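How a Gripper Picks Up a Chopstick

Picking up a chopstick is easy for you. Your eyes find it, your fingers close, and you feel when to stop squeezing. A robot has to be given each of those steps.

On Wednesday, February 3, 2021, children watched a demonstration of one part of this work. Mali Lloyd and Vusumuzi Hlongwane showed how hand-held grippers are used at a kitchen table. A hand-held gripper has jaws like a robot's, but a person holds it and decides where it goes.

Each jaw has a ribbed pad on its inner face. The ribs help the jaw hold on to smooth things. Behind the jaws are linkages – short, stiff bars joined by pins. When the bars swing on their pins, the jaws open or close.

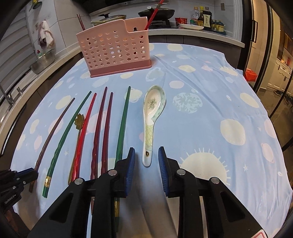
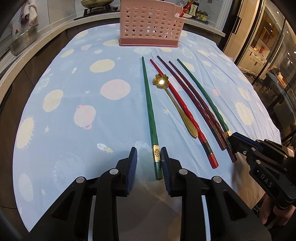
Trultbridge Robotics Club – Junior Pages

A chopstick is a hard object for a gripper. It is long and thin, so the jaws must line up with it before they close. If they grip one end, the other end can dip. If two chopsticks lie side by side, the jaws need enough room to fit around only one.

A spoon is a different problem. Its bowl is wider than its handle, and its weight is not spread evenly. A ceramic spoon can also chip if it is dropped.

Words to know

Jaw: the part of a gripper that closes on an object.
Linkage: a set of bars that pass movement from one part to another.
Pivot: the point a bar turns around.

Try it at home

You need a pair of kitchen tongs, 4 chopsticks and a spoon. Lay them on a table with the thin ends pointing away from you. Pick up one chopstick by the middle, then by one end. Note which way tips more. Repeat with the spoon and find the place where it stays level.

Questions about this page go to Despina Karagiannis.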